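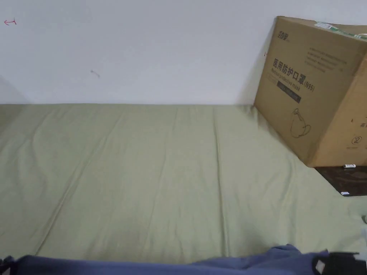

4.2 Checking the head camera before you compare grippers

Reading time: 2 min

Do this check each time you change the camera or the controller. The two grippers, Linus and Yaman, must be tested with the same view.

1. Start the Vemport controller and open port 3045.

2. Point the head camera at a plain wall with one large printed carton leaning on it. The arms stay parked, outside of the view.

3. Set the exposure to 200. The wall must stay white and the folds of the green cover must be visible.

4. Read the biggest line on the carton. In our view "医用防护口罩 (N95)" and "Medical protective mask" are readable, but the small text block is not. This is normal at this distance.

5. Look for the small red mark on the wall, near the top left corner. If you lose it, lower the gain to 67 and repeat step 3.

6. Save the view as reference, then mount the first gripper.

Note: Wrinkled dark fabric gives poor depth values – do not choose it as the first grasp target.

CAUTION: Keep your hands away from the arm when you leave park mode. The controller waits only 1000 ms before it moves.

Questions about this section go to Zamfira Barbu.

12 shares | 3 comments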